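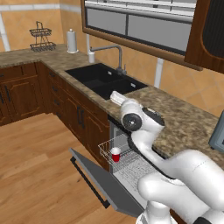
Steltton Robotics Society – Software Group

Search this forum Go

edeck_user: Pader's new planner gets 90 out of 100 on the dishwasher task in sim. Anyone believe it?

ulloa76: No. Same kitchen every run. Move the sink and ask again.
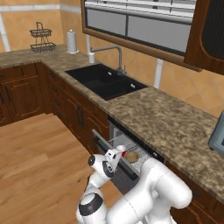
Gripper over the rack, bowl task, Pader build 865

gridlock: Bit harsh. Reaching past an open door is hard planning, sim or no sim.

ulloa76: With perfect joint states, yes. What does perception get?

edeck_user: The wrist view. Mostly granite.
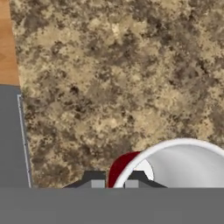
So the bowl's pose has to come from part of a rim, and I suspect they feed it in from the simulator. Add 30 ms of lag and show me the score then.

gridlock: I'll try it in Edeck. Still think you're both wrong.

Last updated: 27/03/2018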